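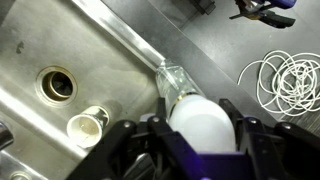 Ovville, January

Up at 6 and recorded before the street got loud. Did 30 minutes of bowed zither into the old tape deck, then the same again with the lid of the case closed. The second take is better. Cut it to 249 seconds and called it Plukis for now.

Washed up, ate toast, listened back on the small speakers. Too much hiss in the left channel, but I left it in.

Trollska goes up on the netlabel next month with four pieces. The last one had 382 plays, mostly in the first week. Still need a cover and a running order. Prydderch should probably open.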